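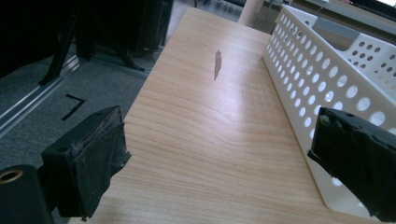
The Long Room at Stakbridge: a gallery of our tables, trays and tidy corners

Welcome! We finished putting the Long Room back together on 27 Dec 2025 and I've been itching to get this page up ever since. If you came to any of the sorting sessions you'll know what a state it was in by the end of October (paper everywhere, three sorts of tape stuck to everything, and the big cupboard that wouldn't shut). If you didn't, you'll have to take my word for it.

The captions are mine unless they say Tharun or Araba at the end. Click through in any order you like, though I've put them roughly the way you'd meet things walking in from the Sudemdale road door. The picture at the top of the page is the honey-coloured table with one of the white metal trays on it, and it gets the first caption because it's my favourite.

The honey table

Look at the way the light runs across that top! The grain is very fine, all going the one way, and there's a bright band right across the middle that I could stare at over a cup of tea for a good ten minutes. One small brown scrap is lying further up, long and thin and a bit like a leaf. I've left it in. It's a working table and it ought to look like one.

The white tray

Same picture, over on the right. Rows and rows of round holes all along the side, and some of them have the light coming through from behind, which I think is lovely. The grey piece set into the rim at the far end is the bit I'm always drawn to, as it breaks up all that white so nicely. These trays have been the best thing we've done for the room, full stop. You can pick one up, take it to wherever you're sitting, and bring the whole lot back when you've finished.

Trays on the shelf

The rest of the family, in their proper home under the window. We tried stacking them and it was hopeless, everything at the bottom was forgotten within days. Side by side is much better. Please put them back with the short end facing out or they won't all fit.

Paper tray

Off-cuts bigger than your hand go in here. Anything smaller goes in the scrap bag on the hook. It sounds fussy but it has made such a difference to the card-making people, who used to tip the whole thing out to find one decent piece of blue.

String, cord and ribbon

Every bit of it untangled! Araba Odoi took this home in a carrier bag and brought it back wound on to card, in colour order, with the thick cord separate. I nearly cried. Please wind things back on when you've cut what you need.

The cupboard that wouldn't shut

Well, it shuts now. We had the doors off and Tharun planed the bottom edge of the left one. There was a board game wedged down the back as well, with most of its pieces, and a packet of sandpaper we'd bought twice since.

"I'd like it on record that the right-hand door is still not quite level and I know about it." (Tharun)

Inside the cupboard

Top shelf is paint, middle shelf is glue and varnish, bottom shelf is anything heavy. The labels are written on masking tape for now while we see if the order suits everybody. If you keep reaching for something on the wrong shelf, tell us, and we'll move it.

The drawing boards

We sorted through all of these and kept the flat ones. It was a sad afternoon, some of them had been here longer than me. The warped ones have gone to the allotments at Doltum where they're being used between the rows, so they're still earning their keep.

Button jar

2243 buttons. Yes, we counted them, it was the children's idea and it took two sessions and a lot of egg boxes. The guess-the-number sheet had everything on it from 305 to a very hopeful million, and the closest guess was 2000, so well done to the winner, who chose the tin of shortbread over the book token.

Needles and pins

In the tin with the tight lid, on the high shelf, always. One pincushion stays out during the sewing afternoons and goes back in the tin at the end.

The Pillai bench

Named after the family who gave it to us when their shop closed. It's a proper heavy thing and took four of us to get round the corner by the sink. There's a vice on one end that still turns beautifully after a drop of oil. If you've got something to saw, saw it at the bench and please not on the honey table!

The marks on the Pillai bench

A close look at the top of the bench, all the old knife lines and paint rings and somebody's sums. We talked about sanding it back. Tharun was for it, Araba was against, and I was so firmly against that we didn't vote. It's been oiled and that's all it's having.

"I was for a light sanding. A light one." (Tharun)

Sink corner

New hooks for the aprons and a shelf for the water pots. Brushes go in bristles up. There's a second bowl underneath now for rinsing clay tools, so that the clay stays in the bowl and doesn't go down our poor old pipe.

Clay tools

I'd forgotten how many nice ones we had. The wire cutters, the loops, the old kitchen knives with tape round the handles. They live in a roll that Araba made from a curtain, and you can see straight away if one is missing, which saves us fishing about in the waste clay at the end of a session.

The paper mountain

1000 sheets of sugar paper, delivered in one go because the bigger pack cost hardly more than the small one. We were so pleased with ourselves until we had to find somewhere to put it. It's under the stage. Take the open pack first, and let one of us know when we're on the last few bundles (in several years' time, I should think).

Chairs

Sorted by height at last. Tall ones for the bench, ordinary ones for the tables, and the small red ones for under-sevens. They really do stack if you turn every other one round, there's a knack to it and I'm happy to show anybody.

The window end

This is where I sit if I get the choice. The light comes in over your left shoulder in the morning and it's warm enough for the paper flowers people, who need their glue to go off quickly. We've moved the radiator shelf along so that there's room for a drying rack as well.

Drying rack

Wooden clothes airer, pegs, no expense spared! It folds flat against the wall. Wet paintings on the top rails please and prints on the lower ones, and put your name on the back BEFORE you hang it up. There's a folder for anything unclaimed after a month.

The notice board

Cleared right back. Every notice has a date in the corner now and comes down when it's past. The pins are all the same colour, which has nothing to do with being tidy, they were just the only ones left in the shop.

Lost and found

Two scarves, a very good pair of scissors, one glove, a thermos with a dent in it, and a half-finished knitted rabbit that I'd dearly love to see reunited with its maker. Ask at the door.

How we keep the tables nice

A few of you asked about this, so while I'm here. Damp cloth, well wrung out, along the grain, then a dry one straight after. Flour-and-water paste comes up with warm water if you get to it the same day. Dried glue can be lifted with the edge of an old plastic card. We don't use anything scratchy on the honey table. Put a mat down for cutting, there's a pile of them at the end of the tray shelf and they're for everybody.

Before you go home, everything loose gets brushed into a tray and sorted at the shelf. It takes five minutes if the whole table joins in, and it's quite a nice five minutes, that's when people tell you what they've been making.

Still on the list

A better lamp for the bench. Lids for the paint pots (any lids, all lids, bring us your jam jar lids). A second row of hooks by the door, at child height this time. And I want one more white tray if we can find a match for the others, for the bookbinding things, which are currently living in a biscuit tin and deserve much better.

Araba is going to add her own pictures from the printing weekend when she's sorted them, so have another look in a while. If you spot your own handiwork in the gallery and you'd like your name by it, leave a note in the box by the notice board and I'll put it in.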